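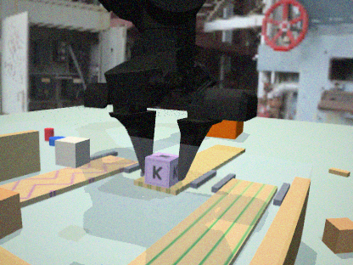
## 4.2 What the sorting cell changed for the packers

Claims about time saved at the Stadcombe plant rest mostly on a comparison Juvetti ran before the cell was installed. We treat it with caution. In the simulated setup (Figure 1), the gripper has a small purple cube marked "K" between its fingertips, with planks, slim bars and other blocks spread over a pale green tabletop. Packers told us that their own tables carry torn cartons and returned goods, and we found no run that included either.

We interviewed 45 workers on two shifts. Almost 50 percent said their day had become harder to plan. The lifting had gone down, and few missed it. What replaced it was clearing stops, a task that appears in no job description and earns no extra pay. Shift records for February list 138 stops, five of them long enough to be reported to Farkstead, the service contractor.

Kemppainen reads the stops as teething trouble. Kauppinen, who coded the interviews separately, disagrees, and the records are too short to settle it. The managers' term "freed-up hours" should in any case be used with care. We asked where those hours went and received two different answers from the same office.

**Figure 1.** Simulated gripper with a lettered cube between its fingertips, among planks, bars and blocks.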